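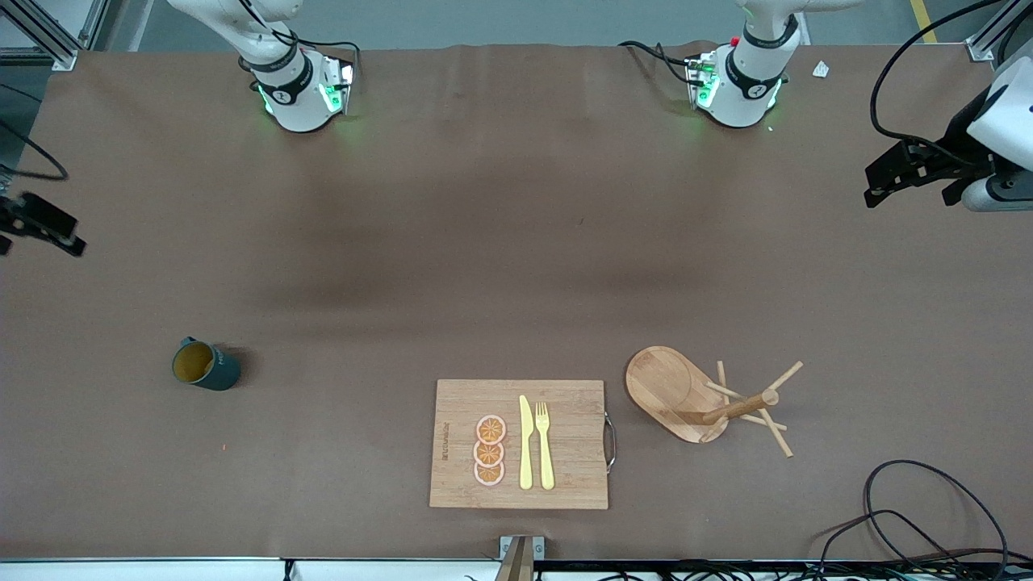
**Figure 4.** Brown paper cover on a large tabletop. Faint creases; darker bands across the middle.

### 4.2 Creasing and how people judge it

Paper covers came from two suppliers, Storko and Cevton, same nominal weight, both matte. Sheets were stored flat for 38 days before use, then taped to the tables on all four sides. No ironing, no misting. Readers used to the Chiang method will notice we skipped the roller – it left shine marks on the Cevton stock in the pilot and we dropped it.

Creases are the obvious problem with paper as a table cover. Most of them are faint (Figure 4) and hard to pick out unless the light comes in low. Shading is a separate matter. A dark band on brown paper can be a stain, a shadow or a shallow dip in the sheet, and our raters mixed these up all the time, especially early on. Oi-ling Su rewrote the rating sheet after the January round so that creases and bands are scored in seperate columns. Scores from before the rewrite are not used below.

In all, 294 sheets were rated. Each rater worked through 30 per sitting, with a break halfway. Storko sheets scored better for creasing, worse for tearing at the tape line. Corner tears were the most common fault by far and usualy ended the life of the sheet. Cevton sheets held at the corners but kept every fold they were shipped with.

Cost matters too. The Jaturel site goes through 3000 sheets a year and changes covers on a fixed schedule, worn or not. Going by our ratings, many of those sheets would have passed for another week. We did not test food spills or solvents – both would change the picture, solvents probably more so.

One open point. Raters standing on the window side gave higher band scores than raters across the table, same sheet, same hour. Seat position was not logged in the first sittings so we can't correct for it there. Later sittings are corrected as described in 4.3.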